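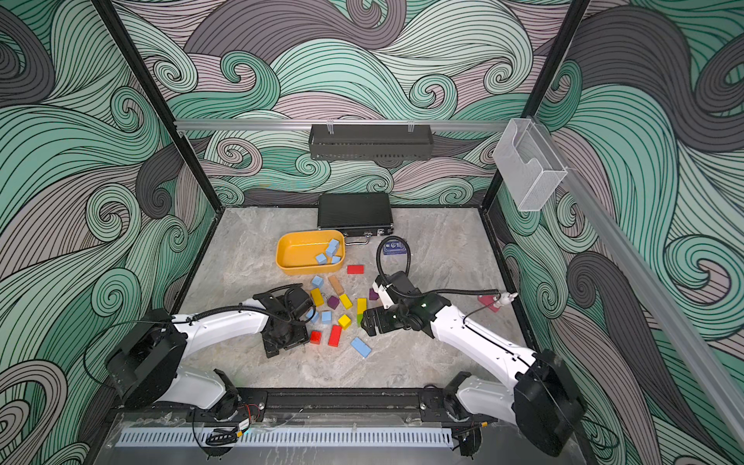
Minutes - fit-out and small parts meeting, December
Upstairs room, start 9:40 am
Taken by L. Cruzado (Leonora), typed up same afternoon, sorry for the gaps

Present: Leonora Cruzado, two from Belmonte, one from Selum, Ziltetti by phone (dropped off twice)
Apologies: Cendinik

1. Last minutes
Agreed. One fix - the wallpaper order was 14 panels, I wrote 41.

2. Wallpaper
Wave pattern is up, back and both sides. General feeling is good. Belmonte find it busy, the black spiral lines especially, and asked if the plain grey sample was ever priced. It was. Cheaper by $80 for the lot, no one wanted to go back to it. Selum like the mint and teal, less keen on the dusty pink. Staying with the waves.
Leftover panels - keep flat, not rolled. Last roll got a crease we couldn't get out.
Action: Leonora to find a flat spot for leftovers.

3. Rail and shelf
Aluminum rail on the back wall stays at its present height. Long discussion on the black basket shelf. It hangs on two clear plastic hooks and Ziltetti worried about weight. Agreed light stuff only until we have metal hooks. Selum has a box of them somewhere, will look.
Clear acrylic holder at the right end of the rail - Belmonte want it for the block checklists, Selum for pens. Checklists for now. Pens can go in the basket.
Side rail on the right wall: nothing to hang on it yet. Leave it.
Action: Selum, metal hooks. Belmonte to print checklists to fit the holder, last ones were too wide.

4. Tabletop
Grey marble pattern approved, no more samples please. Ziltetti asked if it marks. Cleaned with plain soap and water so far and fine. No scouring pads, the old top was ruined that way.

5. Blocks and yellow tray
Most of the meeting went here. Question was whether blocks get sorted by color or by shape. Right now it's four light blue cubes in the yellow tray and the other blocks loose on the table. Belmonte say shape makes more sense when somebody else has to put them away. Selum say color is quicker and you dont need to think. Tried to vote, phone line went, didn't vote.
For now - light blue cubes in the yellow tray, rest to be decided.
Full set should be 76 pieces going by the packing slip. Cendinik to confirm, as they did the order. A second shallow tray would help, same rounded corners if possible so they stack. Ziltetti has a supplier, 21 day wait.
Action: Cendinik to confirm set. Ziltetti to order one tray, not yellow.

6. Briefcase
The black one with the ribbed lid. Currently flat at the back of the table, latches to the front. Belmonte want it stood upright on the floor to free up space. Point made that upright it falls over as soon as anyone brushes past, and the handle is easy to get at where it is. Stays flat. Revisit when second tray comes, may not be room for both.
Needs a label on the lid. Everybody has a black case.

7. Small blue card
The dark blue one with the white label, by the briefcase. Should have its own place, it has been tidied away by mistake once already. Suggestion: acrylic holder, behind the checklists. Ziltetti said it would slip down and we'd never get it out again. Left open.

8. AOB
Heating too low in the morning, Leonora to ask downstairs agian.
Selum need the invoice for the panels before the holidays.
Coffee money is short.

Next meeting: same room, same time, date by email once Cendinik are back. Item 5 first so we get to vote.

Closed 11:05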